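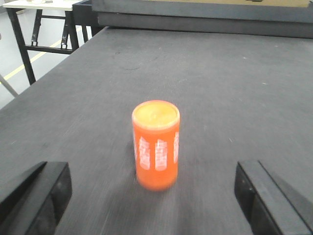 Skokel's community food pantry moved its sorting room to the old Drasach warehouse in July and took in 269 bags of donated groceries in its first 7 days. Canned goods and drink mixes made up most of it, including tall orange cans with pale yellow lids. Sorting manager Siiri Rantala said the new room has space for a full row of bins, so cans and dry goods no longer share one. "At the old place we were stacking things in the hallway," she said.

The pantry served 279 households that month. Deliveries go out twice a week -- mornings only for now -- and Raimo Hakala, who runs the route, hopes to add an evening run in the fall.

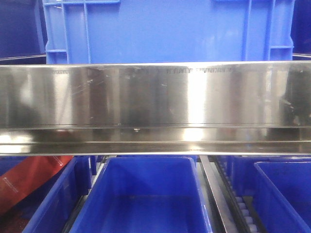

Blue bins in the sorting room.

Donations are accepted at the side door until 7 p.m. Glass jars cannot be taken.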